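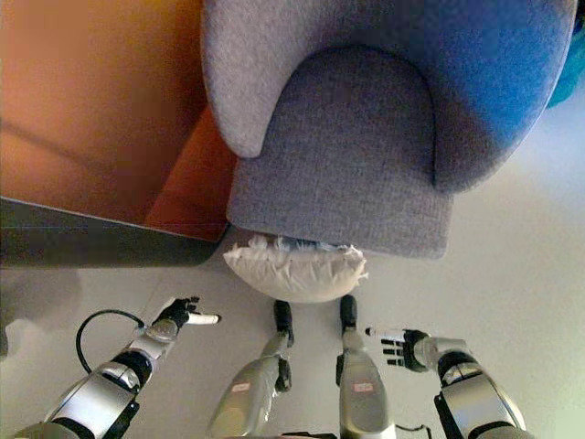 회색 패브릭 암체어와 좌석 앞쪽 바닥의 흰색 봉투. 사진 제공: 에르나르(Ernar)

보도자료 | 가구·인테리어 > 상업공간
최종 업데이트: 7월

에르나르, 라운지용 패브릭 암체어 '란빌' 개정 사양 공개
좌면 쿠션 분리 구조 적용, 하부 청소 간격 확대

상업공간용 가구 제조사 에르나르(Ernar)는 라운지용 암체어 '란빌(Rarville)'의 개정 사양을 확정하고 7월부터 신규 주문분에 적용한다고 밝혔다. 적용 대상은 호텔 로비, 공유 오피스 휴게 구역, 병원 대기실 등에 납품되는 1인용 모델이며, 2인용 모델과 오토만은 기존 사양을 유지한다.

이번 개정은 시설관리 업체 안게이트(Arngate)가 제출한 유지보수 기록을 바탕으로 진행됐다. 안게이트는 자사가 관리하는 라운지에 설치된 란빌 암체어 591개의 점검 내역을 에르나르에 전달했다. 접수된 항목 가운데 가장 많은 것은 좌면과 팔걸이 사이 틈에 쌓이는 이물질이었고, 좌석 하부에 남는 쓰레기와 소형 물품이 그다음이었다. 원단 마모와 다리 고정부 풀림에 관한 항목은 별도로 분류되어 이번 개정 범위에 포함되지 않았다.

외형은 변경되지 않는다. 등받이와 팔걸이가 말굽형으로 이어지는 곡선 테두리와 그 안쪽에 놓이는 각진 쿠션의 조합이 그대로 유지된다. 쿠션은 앞변을 직선으로 처리하고 테두리 끝은 둥글게 마감한다. 기본 색상은 밝은 헤더 그레이 계열이다.

주요 변경 사항은 다음과 같다.

- 좌면 쿠션: 본체 고정식에서 분리식으로 변경. 후면 고정 밴드 두 개를 풀면 공구 없이 들어낼 수 있다.
- 쿠션 커버: 지퍼 위치를 측면에서 후면으로 이동. 커버만 단품으로 주문할 수 있다.
- 하부 간격: 바닥에서 프레임 하단까지 90mm로 조정. 납작형 청소 헤드의 진입을 기준으로 설정한 값이다.
- 좌석 하부 마감천: 봉제 고정에서 면파스너 고정으로 변경.
- 바닥 접촉부: 교체형 펠트 패드 적용. 패드는 기존 다리와 호환되지 않는다.

전체 폭은 846mm로 종전과 같다. 기존 배치 도면을 사용하는 현장에서는 도면을 수정할 필요가 없다. 벽면이나 목재 가구 옆에 설치할 경우 팔걸이 외측과 인접 가구 사이에 손이 들어갈 공간을 확보하도록 설치 지침서에 명시했다.

에르나르 제품개발부의 루벤 더브라윈(Ruben De Bruijn)은 "앉는 면의 치수와 충전재 밀도는 조정하지 않았다"며 "변경한 부분은 쿠션을 들어내고 하부를 닦는 작업에 관련된 부품"이라고 말했다. 그는 분리식 쿠션의 고정 밴드를 정기 점검 항목에 추가할 것을 권고했다.

에르나르는 개정 사양과 함께 라운지 정리 절차서도 배포한다. 절차서는 안게이트와 공동으로 작성했으며, 하루 영업 종료 후 수행하는 일상 정리와 주 1회 수행하는 분리 청소로 구성된다. 일상 정리에서는 좌석 앞과 하부의 봉투, 포장재, 음료 용기를 먼저 수거한 뒤 바닥을 청소한다. 내용물이 확인되지 않은 봉투는 폐기하지 않고 분실물 절차에 따라 보관한다. 분리 청소는 쿠션 탈거, 틈새 흡입, 테두리 안쪽 원단 솔질, 하부 바닥 청소, 쿠션 재장착 순으로 진행한다.

안게이트 운영관리팀 크리술라 델리야니스(Chrysoula Deligiannis)는 "종전에는 담당자가 암체어를 앞으로 끌어낸 다음 바닥을 닦았고, 이 과정에서 바닥재 긁힘이 보고됐다"며 "개정 모델은 제자리에 둔 상태로 일상 정리를 마치는 것을 기준으로 한다"고 설명했다.

원단은 비야세뇨르(Villaseñor)가 공급한다. 표면은 종전과 동일한 미세 조직이며, 회색 계열 원단은 조명 색온도에 따라 색감이 다르게 보일 수 있어 현장 조명 아래에서 견본을 확인한 후 발주하는 것이 좋다. 물세탁은 쿠션 커버에 한해 가능하다. 본체 원단에는 중성 세제를 희석해 사용하고, 용제형 세정제는 사용하지 않는다.

초도 생산 수량은 2000개다. 기존 모델 사용처에는 분리식 쿠션과 고정 밴드로 구성된 개조 키트를 별도로 판매한다. 하부 간격은 다리 규격과 연동되므로 개조 키트만으로는 변경되지 않으며, 필요한 경우 다리 세트를 함께 주문해야 한다. 키트 주문 시에는 좌석 하부 라벨에 기재된 제조 번호를 제출한다.

사양서, 설치 지침서, 정리 절차서는 에르나르 고객지원 창구에서 신청할 수 있다. 원단 견본 신청은 매주 월요일에 일괄 처리된다.

태그: 암체어, 라운지 가구, 패브릭, 시설관리, 유지보수
ⓒ 에르나르. 무단 전재 및 재배포 금지 | 언론 문의: 에르나르 홍보 담당 | 맨 위로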